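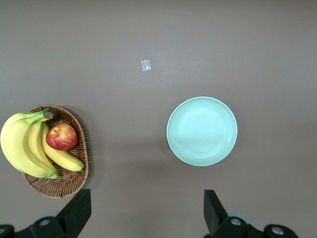

Fruit basket and plate on the tabletop.

Staying at Fairclough: Frequently Asked Questions

Last updated June 12, 2018

Please read through this page before you book or call. Most of what guests ask us is covered here. If you already have a reservation, your confirmation email has your unit name and dates, and where it says something different from this page, go by the email.

BOOKING AND PAYMENT

What is the minimum stay?
Two nights for most of the year. Holiday weekends are longer, and the calendar will not let you pick fewer nights than we allow. We do sometimes have a single night left open between two reservations. Those are not listed online, so call the office and ask.

How do I book?
Through the calendar on this site or by phone. We also list the apartments on Stondar. The rooms and the rules are the same there, but Stondar handles the payment, and any change or refund has to go through them. We can't open or edit a Stondar reservation from our end.

What does the price include?
The nightly rate covers the apartment, heat, water, electricity, internet, bed linens and towels. A cleaning fee of $119 is added once per stay, whatever the length. Lodging tax is shown on its own line before you pay.

Do you take a deposit?
Yes. Half of the total is charged when you book and the rest is charged to the same card before you arrive. If the second charge is declined we will email you and hold the apartment until the end of the next business day. There is no separate damage deposit, but we do keep the card on file until after checkout.

Can I pay by check or cash?
Check, yes, if it reaches us early enough to clear before your stay. We don't take cash.

What if I have to cancel?
Cancel a month or more before arrival and you get everything back. Inside a month, we keep the first payment unless the same nights are booked by someone else, in which case we refund that too. No refunds are given on the day of arrival or for leaving early. We suggest travel insurance for winter stays, when the road into Gotach can close without much notice.

Can I move my dates instead?
Usually. One change of dates is free if the new dates are open and fall in the same season. Moving from the low season to the high season means paying the difference.

ARRIVING AND LEAVING

What time can I check in?
From 4 p.m. If your apartment is ready sooner we will text you. You are welcome to park and walk into town in the meantime, but we can't store bags in the office.

Is there a front desk?
No. Every apartment door has a Stakex keypad. Your code is sent by text and email on the morning you arrive and works until checkout. Press the star key first, then the code, then wait for the green light before you turn the handle. If you turn the handle too soon the lock resets and you have to start over.

The keypad isn't working. What now?
Try the code again slowly, starting with the star key. After several wrong tries the keypad goes dark for a few minutes – this is normal. If it still won't open, call the office number on your confirmation. After hours the call forwards to whoever is on duty.

What time is checkout?
10 a.m. Late checkout is sometimes possible outside the summer months. Ask the day before, not on the morning you leave.

What do I need to do before I leave?
Load the dishwasher and start it. Take your trash and recycling to the bins behind the building. Turn the thermostat down and close the windows. You do not need to strip the beds or wash towels.

I left something behind. Can you send it?
Yes, at your cost. We keep found items until the end of the following month. Food, opened toiletries and phone chargers without a label are not kept.

THE APARTMENTS

How big are they?
The largest, on the top floor, is 1,107 square feet. The others are smaller and the size of each is on its own page, along with a floor plan. Please look at the floor plan if you are traveling with a group, as in some apartments you walk through one bedroom to reach the bathroom.

Is there an elevator?
No. The ground floor units have a level entrance from the side path. Everything else is reached by stairs, which have a handrail on both sides.

What is in the kitchens?
A full-size refrigerator, stove and oven, microwave, dishwasher, drip coffee maker and toaster. There are pots, pans, knives, dishes and glasses enough for the number of people the apartment sleeps. You will also find dish soap, dishwasher tablets, salt, pepper and a small bottle of cooking oil. Coffee filters are supplied, coffee is not. If you need a blender, slow cooker or large roasting pan, ask us ahead of time. We keep a few in the office.

Can you stock the refrigerator before I arrive?
We don't offer this. The grocery store in Gotach delivers, and you can have an order brought to the building any time after check-in. Someone from your party has to be there to take it.

Is there a washer and dryer?
A shared laundry room is on the ground floor, next to the bike storage. The machines are free and detergent is on the shelf. Quiet hours apply there too, so please don't start a load after 9 p.m.

Do you have air conditioning?
The top floor does. The other apartments have ceiling fans and screens on all windows, and they stay fairly cool except in the hottest part of the summer. Portable units are not allowed on the older wiring.

How good is the internet?
Good enough for video calls and for streaming on more than one screen. The network name and password are on a card in the kitchen drawer. Cell service in the building depends on your carrier and is weaker on the side facing the hill. Turn on wifi calling if your phone has it.

Is there a television?
In the living room of each apartment. There is no cable. You can sign in to your own streaming accounts, and please sign out before you go.

Can I move the furniture?
Chairs and small tables, yes, as long as they go back where they were. Leave beds, sofas and wardrobes alone.

PARKING AND GETTING AROUND

Is there parking?
Each apartment has two parking spaces in the lot behind the building, marked with the unit name. Extra cars can use the street, which is free but posted for snow removal in winter. Read the signs. The town tows, and we can't get your car back for you.

Can I bring a trailer or RV?
Not in our lot. The turn at the back is too tight. There is a public lot by the boat ramp that takes trailers, and you can pay by the day at the machine.

Do I need a car?
Not if you plan to stay in town. The grocery store, pharmacy and most restaurants are within walking distance. For the trails on the far side of the lake you will want one. The summer shuttle stops on the main street and runs through the end of September.

Where can I keep bikes and skis?
In the storage room on the ground floor. It opens with your door code. Bring your own lock. Please don't take bikes or skis up the stairs.

CHILDREN, PETS AND VISITORS

Do you have cribs and high chairs?
Yes, both, at no charge. Tell us when you book, as there are not enough for every apartment. Crib sheets are included. We don't supply baby gates, and the stairs inside the top floor unit are open.

Are pets allowed?
Dogs are allowed in the ground floor apartments only. There is a fee for each stay, shown at booking. Dogs should not be left alone in the apartment for long periods and must be on a leash in the yard. We don't take cats, and this includes cats in carriers. Service animals are welcome in every unit.

Can friends come over?
During the day, yes. Anyone staying overnight has to be on the reservation, and the total can't go over the number the apartment sleeps. Parties are not permitted.

What are the quiet hours?
10 p.m. to 8 a.m., indoors and out.

Is smoking allowed?
Not in the apartments, on the porches or in the stairwell. There is a covered spot with an ash can at the end of the lot. The same rule goes for e-cigarettes.

IF SOMETHING GOES WRONG

Something is broken or missing. Who do I tell?
Call or text the office. Tell us on the day you notice it and we will try to put it right while you are still here. If you broke a glass or a dish, just let us know so we can replace it. We don't charge for that.

The power went out.
Look out the window first. If the rest of the street is dark, it is an outage and the utility will have it in hand. There is a flashlight in the hall closet. If only your apartment is out, check the breaker panel – its location is marked on the floor plan inside the closet door – and call us if that doesn't fix it.

When is the office open?
9 a.m. to 5 p.m. every day in summer. Hours are shorter the rest of the year and are posted on the contact page. Emails are answered in the order they come in, usually by the next day. For anything urgent during your stay, please phone.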